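Emgate Pledge Records: data card

Version 3. Maintained by Silvan Oberholzer. Questions about the source ledgers go to Hrvoje Milošević.

Summary

Emgate Pledge Records is a table of pledges made at charity benefit dinners, concerts and auctions run for health and children's causes. Each row is one pledge. The table holds the amount promised, the amount paid, the type of event, and the number of days between the event and the last payment. It was built to study the gap between what is announced on the night and what reaches the charity.

The release covers 418 events hosted by 21 charities. All amounts are in US dollars. Pledges made in other currencies were converted at the rate for the month of the event.

Files

pledges.csv: one row per pledge
events.csv: one row per event
charities.csv: one row per charity, with names replaced by codes
codebook.txt: field definitions and allowed values
changes.txt: edits between versions

Join pledges.csv to events.csv on event_id. Join events.csv to charities.csv on charity_code. Events with two hosts appear once, under the host that banked the money, and the second host is in cohost_code.

Main fields

event_type: dinner, concert, auction, walk, other
pledge_kind: cash, in_kind, match, ticket
amount_pledged: as written on the pledge card or bid sheet
amount_paid: sum of receipts up to the cutoff
days_to_paid: blank if the pledge is still open
in_kind_text: free text, lightly cleaned
announced_total: the figure read from the stage or given to the press, where known

The announced_total field often includes ticket sales and sponsor fees. Do not compare it with the sum of amount_pledged without reading the note field in events.csv.

In-kind gifts

In-kind gifts are the weakest part of the table. Donors describe the same goods in different ways, and the value given on the form may be retail, wholesale or a guess. Drinks are the most common case, and the text is copied from whatever the donor or the table host wrote down. A bottle with a yellow screw cap and a yellow label reading 红茶 could be entered as "black tea," "bottled tea," "soft drink" or the two characters alone, and all four forms are accepted in in_kind_text. The file is UTF-8, and spreadsheet programs that assume another encoding will damage these rows on import. The derived field in_kind_group maps all of them to "beverage."

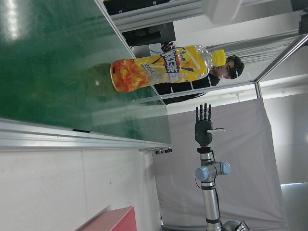 Values for in-kind gifts were not adjusted. If the form gave a range, the lower end was used and value_flag was set to 1. Gifts with no stated value have a blank in amount_pledged and are left out of all totals in the codebook.

Collection

Charities sent exports from their donor systems, or scans of paper ledgers where no system was in use. The scans were typed twice by separate people and compared with the Dirnard matching tool. Mismatches were settled against the scan. Where the scan could not be read, the row was kept with amount_pledged blank and read_flag set to 2.

Pivilcombe supplied the largest single export. Its system stores split payments as separate pledges, so these were merged on donor code, event and pledge date. The merge was checked by hand on a sample of 400 rows, and 16 were found to be wrong. Those rows have been fixed. The same error should be expected in the part that was not checked.

Procházka records were added in version 3. They list match pledges under the company making the match and carry no link to the gifts being matched. The match_id field is therefore blank for all of them.

Known problems

1. Walk events are thin and come mostly from two charities. Estimates by event type should leave them out or report them apart.

2. Open pledges are cut off in October of the final year. Late events have had less time to collect, so a plain paid-to-pledged ratio will look worse for them. Use a survival model or drop the last two quarters.

3. Anonymous gifts share the donor code A000 within an event. They should not be treated as one donor.

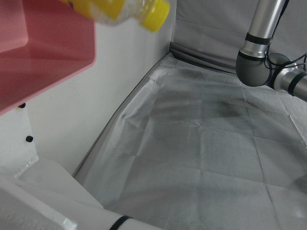 4. Auction lots that were bought and then given back for a second sale appear twice. The field resale is set to 1 on the second row. Both rows count toward the event total, as both buyers were billed.

5. Ticket rows record the full ticket price, with no deduction for the meal.

Privacy

Donor names, addresses and card details were removed before the files reached the maintainers. Donor codes are reset for each charity, so one person giving to two charities has two codes. Pledges in the top one percent of amounts are rounded to the nearest thousand. Free text was searched for personal names, and any hits were replaced with [NAME].

Use

The table may be used for research and teaching. It may not be used to rank named charities or to try to identify donors. Cite the version number with any result, as totals changed between versions 2 and 3.

Corrections should give the event_id, the row number and the field. Fixes are listed in changes.txt under the version in which they first appear.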